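Laying Out Hole Positions on a Long Bar

Padmavathi Nambiar
Fadville Shop Notes, updated April

Round inserts, pins and spacers set along a bar have to share one line. The error that spoils most bars is cumulative: each hole is measured from the last one, and small mistakes add up until the final hole is visibly off. The method in these notes takes every position from a single end of the bar. It suits wood, plastic and soft metal bars up to 400 mm long.

What you need

Steel rule, longer than the bar
Combination square
Marking gauge or a pair of dividers
Scribe or hard pencil
Center punch (an awl will do for wood)
Masking tape
Brad-point or twist bits to suit the material

1. Choose the datum end

Check both ends of the bar with the square and pick the better one. If neither is square, trim one before going further. Mark the chosen end with a small X on the underside. All lengthwise measurements start there. Mark one long edge the same way, and keep the stock of the gauge against that edge for every line.

2. Find the centerline

Set the gauge to half the width by eye. Make a short mark from one long edge, then another from the opposite edge. If the two marks do not meet, move the gauge by half the gap and repeat. Once they meet, run the gauge the full length from the marked edge only. On glossy or dark surfaces, put down masking tape first and draw on the tape.

3. Calculate the positions

Write the positions down as distances from the datum end before touching the bar. For equal spacing, take the distance between the first and last hole centers and divide it by the number of holes minus one. With the first center at 28 mm, the last at 372 mm and five holes, the spacing is 344 divided by four, or 86 mm. The list then reads 28, 114, 200, 286, 372. Check that the last figure plus the end margin equals the length of the bar.

Two pieces need no division. Set each center in from its own end, but still measure both from the datum. 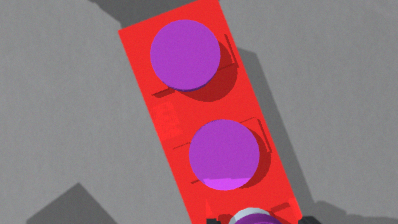

4. Mark and punch

Lay the rule along the centerline with its zero at the datum end and tick off all positions without moving it. Square a short line across at each tick. Set the punch in the crossing, tilt it to see the point, bring it upright and strike once, lightly. Check the dimples against the list, then strike again to full depth. A dimple that has wandered can be pulled back by angling the punch toward the correct spot on the second blow.

5. Drill

Clamp a fence to the drill table so that the bit drops into the first dimple with the marked edge against the fence. Drill all holes from that setting. For wood and plastic, 2,000 rpm is a reasonable speed with small bits – go slower with large bits or if the plastic starts to melt onto the flutes. Use a backing board for through holes. For blind holes, set the depth stop on scrap.

6. Check before fitting

Put a close-fitting pin in the first and last holes and lay the rule against both. The intermediate pins should touch it. An error of 0.2 mm is acceptable for most loose-fit parts. Remove the tape, deburr by hand with a countersink bit, and clear the chips from blind holes before fitting anything.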